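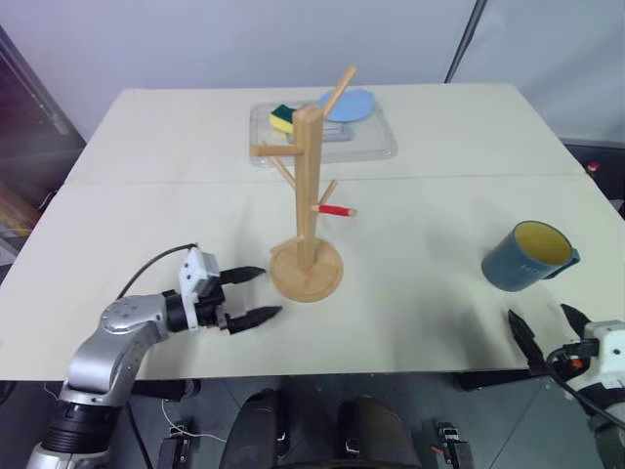 第3章　木材の性質と乾燥

読了時間：3分

3.1　木はなぜ動くのか

木材は、伐採されて板や角材になった後も寸法が変わり続ける材料である。空気が湿れば水分を吸ってふくらみ、乾けば水分を放して縮む。家具や小物を作る人は、この変化を「木が動く」と呼ぶ。マグカップを掛けるスタンドのような小さな品でも、丸い台座、角の支柱、丸棒の掛け具では木目の向きがそれぞれ異なり、動き方も同じにはならない。

木材に含まれる水分の量は、含水率で表す。含水率は、水分の重さを、完全に乾かした木の重さで割った値である。たとえば乾燥後の重さが500グラムの材に100グラムの水分が含まれていれば、含水率は20パーセントになる。分母は乾燥後の重さであり、水分を含んだ全体の重さではない。計算問題で最も間違いの多い箇所なので、注意してほしい。

木材中の水分には、細胞の空洞にたまっている自由水と、細胞壁に結びついている結合水がある。伐採した木を乾かすと、まず自由水が抜ける。この段階では重さは減るが、寸法はほとんど変わらない。自由水がなくなり、結合水が抜け始めると収縮が始まる。この境目を繊維飽和点という。

収縮の大きさは方向によって違う。年輪に沿う接線方向が最も大きく、年輪を横切る半径方向がこれに次ぐ。幹の長さに沿う繊維方向の収縮はごく小さい。板目の板が反りやすく、柾目の板が比較的安定しているのはこのためである。

本章では、3.2節で天然乾燥と人工乾燥の手順を、3.3節で割れと反りの防ぎ方を扱う。3.4節では、木工家イメルダ・バニェスがジダの工房でつけた乾燥記録を読む。記録は6月に始まり、桟積みにした板の重さが順に書かれている。表の数値から各時点の含水率を求め、グラフにまとめる。

用語の確認
含水率　自由水　結合水　繊維飽和点　接線方向　半径方向　板目　柾目

準備するもの
はかり、定規、方眼紙、同じ厚さの木片3枚。木片には鉛筆で番号を書き、木口の向きをノートに写しておく。

シェア 20　コメント 3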